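Trilbridge laundry room to get a folding surface

16 Aug 2023

The ground-floor laundry room at Brisgate is being refitted. A narrow folding table with a pale green top and thin black metal legs is under consideration as the folding surface, to stand along the white wall across from the stacked washer-dryer.
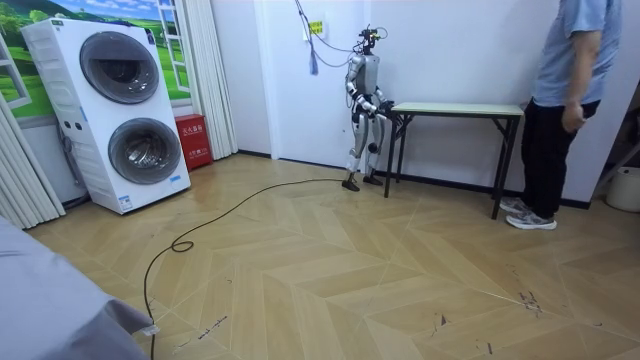
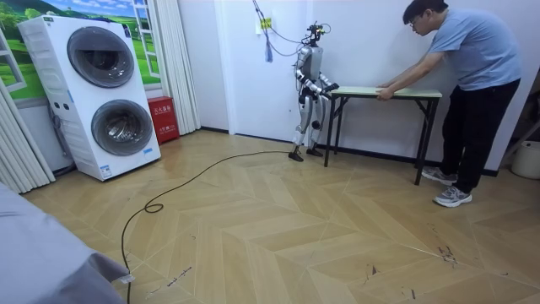

What happens next

Elvira Pacheco, who manages the building, said the wooden floor stays as it is. Felt pads will go under the table legs — 3 mm thick. The order comes to 1,504 euros with fitting, and the room will close for 2 days in December.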